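Chapter 7
Writing Surfaces in Shared Workrooms

7.1 Scope of the chapter

Chapter 6 dealt with tables and seating. The present chapter covers vertical writing surfaces: whiteboards, the markers and magnets used on them, the lighting near them, and the routines by which they are cleaned. Glass boards are mentioned only where their behavior differs. Projection screens are treated in Chapter 9.

After completing the chapter, the reader should be able to select a surface type for a given room, position a board so that most of its area can be read from the seats, recognize the common forms of residue, and write a cleaning schedule that a room's users can follow without training.

7.2 Terms

Substrate. The core of the board, which gives it stiffness. A substrate containing a steel sheet will hold magnets.

Writing face. The outermost coating. Melamine, painted steel and porcelain enamel are the three in general use.

Ghosting. A faint image of earlier marks that remains after dry wiping. Ghosting is reversible if it lies on top of the coating and permanent if pigment has entered it.

Specular glare. A mirror-like reflection of a light source, seen as a bright patch or band. Marks inside the patch cannot be read from the position at which the patch is seen.

Dwell time. The period between writing and erasing.

7.3 Surface types

Melamine is the cheapest face and the most porous. It ghosts early, and abrasion from dry erasers opens the surface further. Painted steel takes longer to ghost and accepts magnets. Porcelain enamel is fired onto steel at high temperature and resists both solvents and scratching, at the cost of weight. A large enamel board should be fixed to studs or blocking and never to drywall alone.

The writing face also determines glare. A high-gloss face erases cleanly but reflects lamps and windows sharply. A low-gloss face spreads the reflection over a wider area at lower intensity, and is harder to erase. No coating in current use gives the best result on both counts, and the choice depends on whether the board is mainly written on or mainly looked at.

7.4 Dwell time and residue

Dry-erase ink consists of pigment, a solvent and a release agent. The release agent keeps the pigment from bonding to the face. As the mark ages, the remaining solvent leaves and the film becomes brittle, and a dry eraser then removes only part of it.

The Ochoa workroom survey, carried out by Lies Smits and Getsemaní Gallegos, recorded 3,477 separate marks on boards in shared rooms. Of these, 356 could not be removed with a dry eraser. The survey classed the stubborn marks by content as well as by age. Working notes were seldom among them. Most were short strokes, grids, arrows and small drawings that no user had felt entitled to erase.

The finding has a practical consequence. A mark without a name beside it tends to stay, and a mark that stays becomes residue. Rooms that require initials next to any mark meant to be kept have less ghosting than rooms that rely on a weekly wipe.

7.5 Magnets

Magnets serve two purposes on a board. They hold paper, and they act as movable tokens in status charts. Ferrite magnets in colored plastic housings are adequate for both. When not in use they should be parked along one edge, clear of the main writing area, where they do not interrupt the stroke of the eraser. A magnet dragged across the face with grit beneath it will scratch painted steel. Magnets should be lifted off and set down again. 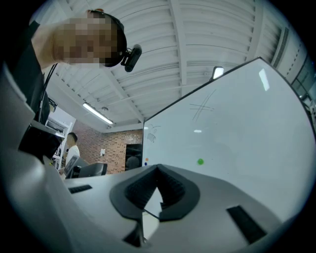 Department of Interior Maintenance and Facilities Studies

Figure 7.1 Whiteboard with faint black strokes near the upper middle, a faded gray doodle toward the left edge, and green, orange and blue magnets. Glare is visible near the upper right.

7.6 Lighting and position

Glare depends on three positions: that of the source, that of the board and that of the reader. Moving any one of them moves the patch. In a fixed room the board is usually the easiest to move, and a small change in its angle is often enough to carry the reflection above the reader's line of sight.

A procedure suited to most rooms is as follows. Switch on all lamps in normal use. Sit in each seat in turn and outline the glare patch on a scale drawing of the board. Shade the areas where outlines overlap. Reserve the shaded areas for magnets and posted sheets, and write elsewhere.

7.7 Review problems

1. A workroom has a melamine board that ghosts after one day. State two changes in routine to be tried before the board is replaced.

2. Using the survey figures in Section 7.4, calculate the percentage of marks that resisted dry erasing.

3. Draw a plan of a room known to you and locate the seat from which glare on the board is worst.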